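작업실 노트 – 창가 테이블 정리, 화분과 음료 자리 (6월)

이 사이트는 쿠키를 사용합니다. 계속 이용하시면 쿠키 사용에 동의하는 것으로 간주합니다. [동의] [설정]

오전 10시 20분부터 기록. 이번 달 들어 밝은 나무 테이블을 다시 공용으로 쓰기로 해서, 무엇을 올려 두고 무엇을 치울지 정하는 중이다. 지난번 노트에는 치수만 적어 놓고 쓰는 방식은 안 적었다. 이번에는 그 부분 위주로 쓴다.

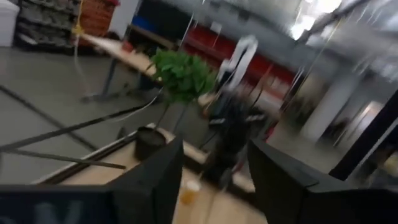
테이블 위에 늘 두는 것은 화분 하나로 한다. 작업물은 끝나면 선반으로 돌려보내고, 마실 것은 들고 온 사람이 들고 나간다. 원칙은 이 정도면 되고 나머지는 세부 사항이다.

1. 화분

검은 화분에 심은 작은 나무. 줄기가 가늘고 잎이 위쪽에 공처럼 뭉쳐 있는 모양이다. Vestia 꽃집에서 받아 올 때 이름표가 없었고, 주문서에도 '소형 관엽, 둥근 수형'이라고만 되어 있다. 품종은 아직 모른다. 잎 모양만 보고 이름을 붙였다가 물 주는 방법까지 잘못 따라간 적이 있어서, 확인될 때까지 노트에는 그냥 '둥근 나무'라고 적는다.

물은 날짜를 정해 놓고 주지 않는다. 손가락을 흙에 한 마디 넣어서 속까지 말랐을 때만 준다. 줄 때는 테이블에서 내려 개수대로 가져간다. 바닥 구멍으로 물이 빠질 때까지 주고, 물이 더 안 떨어지면 밑면을 마른걸레로 닦은 다음 제자리에 놓는다. 전에 테이블 위에서 바로 줬다가 상판에 둥근 자국이 남았다. 사포로 밀고 오일을 다시 발랐는데 그 자리만 색이 약간 진하다. 오전에 빛이 비스듬히 들어올 때 보면 보이고 오후에는 잘 안 보인다.

받침 접시를 쓰자는 의견이 있었다. 써 봤더니 접시에 물이 고인 채로 두는 날이 많아서 뺐다. 지금은 Twal 펠트 깔개를 재단해 보는 중이다. 첫 번째는 화분 밑면보다 작게 잘라서 못 쓴다. 두 번째는 여유를 두고 잘랐고, 가장자리 보풀을 어떻게 할지 남아 있다. 재봉으로 돌릴지 열로 눌러 마감할지 자투리에 둘 다 해 보고 정한다.

가지치기는 하지 않았다. 잎이 한쪽으로 쏠리는 느낌이 있어서 자를까 하다가 화분을 돌려 놓는 쪽을 먼저 해 보기로 했다. 물 줄 때마다 반의반 바퀴. 방향을 잊어버리므로 화분 밑면에 흰색 페인트펜으로 점을 하나 찍어 놓았다. 점이 벽 쪽에 있던 때부터 시작한 것으로 친다.

2. 음료

상판 오일이 다 굳기 전에는 물기 있는 컵을 바로 놓지 말 것. Povau 오일 설명서에는 완전 경화까지 9일로 나와 있는데, 습한 날이 끼면 그보다 더 걸리는 것 같다. 손등을 대 보고 끈적한 느낌이 있으면 며칠 더 둔다.

반투명 플라스틱 컵은 가벼워서 잘 넘어진다. 차든 주스든 색이 있는 음료는 마른 뒤에 닦으면 나뭇결 사이에 남는다. 쏟았을 때 순서를 다시 적어 둔다. 마른 천으로 눌러서 흡수시키고, 물을 꼭 짠 천으로 결 방향으로 한 번, 다시 마른 천. 문지르면 번진다. 세제는 쓰지 않는다. 지난번에 주방용 세제로 닦은 자리는 광이 죽어서 그 부분만 오일을 두 번 더 올렸다.

자투리에 음료를 떨어뜨리고 시간을 두었다가 닦아 보는 시험도 했다. 상판과 같은 판에서 나온 조각이고 마감도 같은 오일이다.

- 8분 뒤에 닦은 것: 자국 없음.
- 34분 뒤에 닦은 것: 옅은 테두리가 남음. 물걸레로 한 번 더 닦으니 거의 안 보임.
- 점심 먹고 와서 닦은 것: 테두리가 확실히 남음. 사포 필요.

시간을 더 촘촘하게 나눠서 하면 좋겠지만 자투리가 모자라서 여기까지 했다. 이 결과로는 쏟은 것을 알았을 때 바로 닦으면 문제가 없다. 모르고 지나가는 경우가 문제인데, 퇴근 전에 상판을 한 번 손바닥으로 훑는 것으로 대신한다. 눈으로 보는 것보다 손으로 만지는 쪽이 잘 찾는다.

컵받침은 아직 없다. 코르크판이 재료함에 남아 있으니 원형으로 따서 쓰면 된다. 원형 커터 날이 무뎌서 한 번에 안 잘리고 가장자리가 부스러진다. 날부터 바꿀 것. 급하면 사각으로 잘라도 되는데, 모서리가 먼저 닳는다.

3. 테이블

옆면 얇은 테두리와 상판 사이 틈에 먼지가 낀다. 붓으로 쓸면 안쪽으로 더 들어가서, 지금은 얇은 플라스틱 헤라에 천을 감아 긁어낸다. 톱밥이 섞인 날에는 청소기 틈새 노즐을 먼저 댄다. 테두리가 상판보다 살짝 올라와 있어서 종이를 큰 판으로 펼칠 때 걸린다. 재단은 여기서 하지 말고 안쪽 작업대에서 한다.

다리 높이도 한 번 봤다. 콘크리트 바닥이 눈으로는 평평한데 수평기를 올리면 배수구 쪽으로 조금 기운다. Teven 조절발을 끼워서 맞췄고, 두 바퀴 풀었다가 한 바퀴 반으로 되돌린 상태가 지금 위치다. 테이블을 옮기면 다시 맞춰야 한다. 바닥에 마스킹테이프로 다리 위치를 표시했다가 청소할 때 떨어져서, 다음에는 연필로 그리고 그 위에 투명 테이프를 붙일 생각이다.

오일은 얇게 두 번이 두껍게 한 번보다 낫다. 이번에는 첫 번째를 바르고 남은 것을 너무 늦게 닦아서 한쪽 구석이 얼룩졌다. 바르고 나서 표면이 아직 미끄러울 때 닦아내기 시작해야 한다. 사용한 천은 뭉쳐서 버리지 않는다. 펴서 말린 뒤 물에 적셔 뚜껑 있는 금속통에 넣는다. 이 부분은 다들 알겠지만 지난달에 통 밖에 천이 나와 있었기 때문에 한 번 더 적는다.

4. 자리와 동선

화분을 테이블 가운데에 두면 양쪽에서 쓸 수는 있는데 큰 물건을 올릴 때마다 옮겨야 한다. 끝에 두면 지나가는 사람 옷에 잎이 스친다. 두 자리를 번갈아 써 봤고 불편한 정도는 비슷했다. 당분간 가운데에서 한 뼘쯤 치우친 자리로 하고, 큰 작업이 있는 날만 창턱으로 올린다. 창턱은 오후에 뜨거워지니 끝나면 바로 내려놓을 것.

테이블 뒤쪽은 사람이 많이 지나다닌다. 의자를 그쪽에 두면 통로가 좁아지므로 의자는 벽 쪽에만 둔다. 긴 목재를 들고 지나갈 때는 테이블 앞으로 돌지 말고 처음부터 뒤쪽 통로로 들어오는 것이 편하다. 앞으로 돌면 기둥 있는 데서 한 번 세워야 한다.

5. 비용

조절발, 오일, 펠트, 페인트펜까지 영수증은 재료비 봉투에 넣었다. 봉투에 남은 돈은 3,192원. 커터 날은 이걸로 안 되니 다음 달 재료비로 산다.

6. 남은 일

펠트 가장자리 마감 시험. 재봉 쪽부터.
원형 커터 날 교체, 그다음 코르크 컵받침.
얼룩진 구석은 320방으로 가볍게 밀고 오일 한 번 더. 습한 날은 피한다.
Vestia에 나무 품종 문의. 잎이 달린 가지를 가까이서 찍어서 같이 보낼 것.
다리 위치 표시 다시 하기.

오후 4시 추가. 흙을 만져 보니 겉은 말랐고 속은 아직 축축하다. 물은 주지 않았다. 화분도 안 돌렸다. 구석 얼룩은 손톱으로 눌러도 자국이 안 나는 걸 보니 굳기는 굳은 것 같고, 사포질은 내일 오전에 한다.

공유 4 · 댓글 2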